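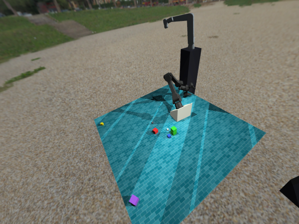 Writing for the bass clarinet, one low note at a time

The composer behind Prulden, a new piece for bass clarinet and string quartet, grew up in a house without a piano. There was a radio in the kitchen and an accordion in the hall closet, and the accordion was missing several buttons.

"I learned to work around the gaps," she says by phone from her apartment. "If a tune needed a note I didn't have, I changed the tune. I still write that way to some extent."

Prulden runs 41 minutes without a break. It was written for the Stolar Quartet, which had asked for something half that length. The players were sent the first section last August and told her to keep going.

"They were generous. I said it was getting long and they said fine. The cellist wanted more to do in the middle, so I wrote five more pages for cello and then cut two of them."

The piece borrows from dance tunes she heard as a child at weddings, mostly slow ones in three. She doesn't quote any of them whole. The opening takes four notes from one tune and gives them to the bass clarinet at the very bottom of its range, marked as soft as the player can manage.

"Down there the instrument is half breath. You hear the keys move. Some players try to hide that and I ask them not to."

She came to the instrument late. Her training was in violin, which she gave up at 26, and for several years she made her living copying parts for the Mercado Chamber Orchestra. She calls it the best schooling she had.

"You copy out 136 bars of rest for a trombone player and you start to think about what that person is doing all that time. I try to give everyone a reason to be on stage."

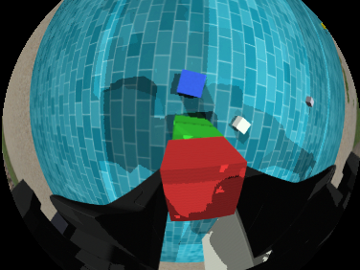 Red on turquoise, from the same set as the picture at the top.

The first performance was planned for the hall at Pruditz, which seats 400. It has been put off with the rest of the spring season and there is no new date. The quartet has been practicing separately at home, and she has been sending them small changes by email.

"The second violin part is on its 5th version. I should probably stop. With a concert date you have to stop, and now I don't have one."

She has started a shorter work in the meantime, for accordion alone. It is for an instrument with all its buttons, though she admits she has been leaving certain notes out.

"I wrote the first page and there wasn't a single F sharp in it. That was one of the missing ones at home. I put two in on the second page and I'm still deciding if they stay."

May 21, 2020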